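Tulgate Home Forum > Bedrooms and Linens > Fitted sheets keep popping off a corner

orsolya_b
We bought a deeper mattress in October and none of our old fitted sheets stay put on it. One corner lets go every night, always on the side by the wall. I have tried pulling it tighter and I have tried the next size up. The bigger one stays on but it bunches in the middle and I wake up on a ridge. Is there a sheet that fits or do I need clips? I would like to spend as little as possible.

hwhitelaw
Measure the mattress before you buy anything. Not the number on the label, the real height with your topper on. Put a ruler flat against the side and read it at the top seam. The pocket on the sheet should be at least 2 inches deeper than that so it can tuck under. Most cheap sheets are sold as "deep pocket" with no number at all and you can't go by that.

orsolya_b
Just did it. 17 inches with the topper. The package says it fits up to 15 so I guess there is my answer.

coreyT
Clips. I have used the same set of 4 for years. They cost less than a sheet and you can move them to the next bed. Two inches of spare fabric is nice but you don't need it if the corners are held.

hwhitelaw
Clips on a sheet that is already too small will tear the elastic casing. I have thrown out two sheets that way. Fix the size first.

coreyT
Mine never tore. What kind were you using, the metal ones with teeth? The plastic ones with the rubber button don't bite the fabric.

hwhitelaw
Metal, yes. I will give you that. I still think a short sheet is a short sheet.

bilal.z
I'm on the side of buying the right sheet, but color matters more than people think if you are going to be looking at it every day. We switched from white to a dull green, first in jersey and then in plain cotton. The jersey stretched over the corners easily but got baggy by the third morning. The cotton took some work to get on and then stayed flat.

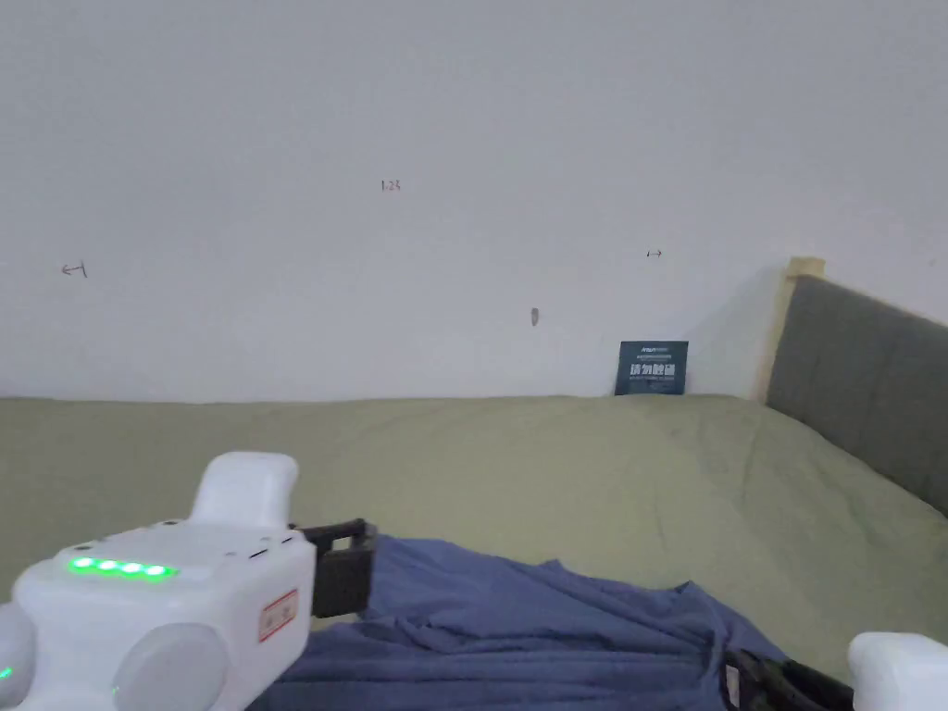
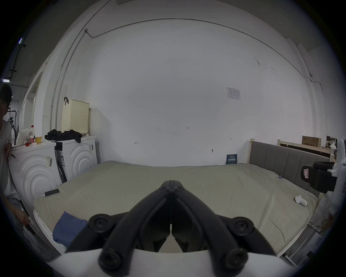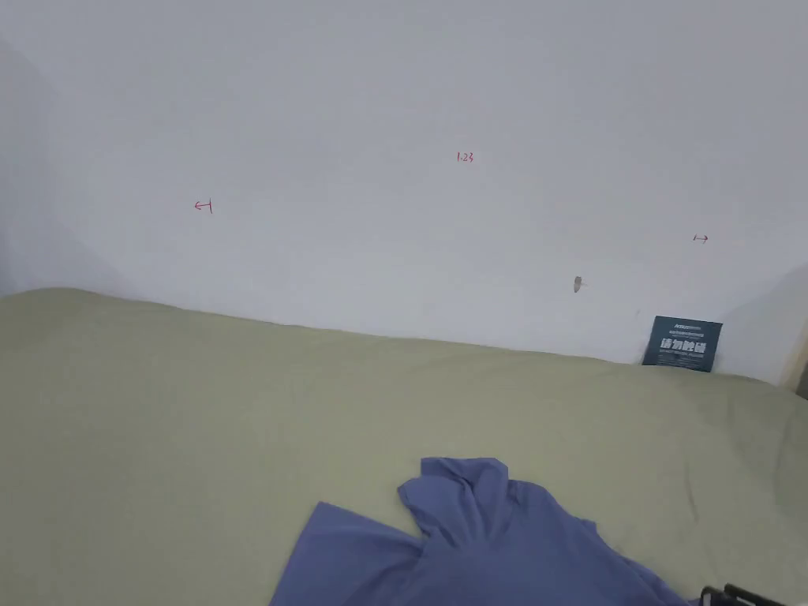
The green sheet in our bedroom. Gray headboard is in the second one.

luminita.v
That is a nice green. Does it show lint? I had a dark olive one and every bit of fluff from the towels ended up on it.

bilal.z
Some. I wash it apart from towels now and it's a lot better. It also lightened a little in the first few washes and then stopped.

orsolya_b
What brand is the cotton one?

bilal.z
Grisidden. It was on sale. I don't know if they still make that shade, the last time I looked they only had navy and a sort of sand color.

luminita.v
I would skip Grisidden in the larger sizes. I had their king and the elastic only went around the corners, not the whole edge. For a deep mattress you want elastic all the way around. Skollitham does it on all of theirs and they print the pocket depth on the tag.

bilal.z
Mine has it all the way around, so they may have changed it. Check the package.

coreyT
Elastic all the way around still gives out. Dryer heat kills it. Take the sheet out while it is a little damp and it will last twice as long.

hwhitelaw
Agree with that one. Low heat, or hang it up.

luminita.v
One more thing for orsolya. If it is always the wall side that comes off, put that side on first. Do both far corners, then pull toward you. When I do the near side first I never get the far corners tucked all the way under - I can't reach, so they only sit on the edge. If the bed is on a rug you can slide it out a bit, which helps too.

orsolya_b
I do it the other way around. I start at the door side every time. I'll try that tonight with the old sheet and order a deeper one anyway.

coreyT
And clips.

orsolya_b
Fine, and clips if it still comes off.

orsolya_b
Update after 5 nights. Far corners first made a real difference, it only came off once. The new sheet came this morning, Skollitham, 20 inch pocket, elastic all around. It is on the bed now and there is enough to tuck under on all sides. It's stiffer than I wanted but I haven't washed it yet.

luminita.v
Mine softened after a few washes. Don't use fabric softener on it, it left a film on mine.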